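Windley House: Kitchenette FAQ

Who may use the kitchenette?
All staff and their visitors, from 7 a.m.

May the microwave be used at any time?
Yes, except during cleaning, which begins at 19:00.

Can the round table be reserved?
No. Meetings of more than five people should book the Strand room.

Where should personal mugs be kept?
In the upper cabinets. Items left on the counter may be removed.

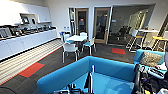
Salim Mushi asks that the counter be wiped after each use, as crumbs collect between the appliances.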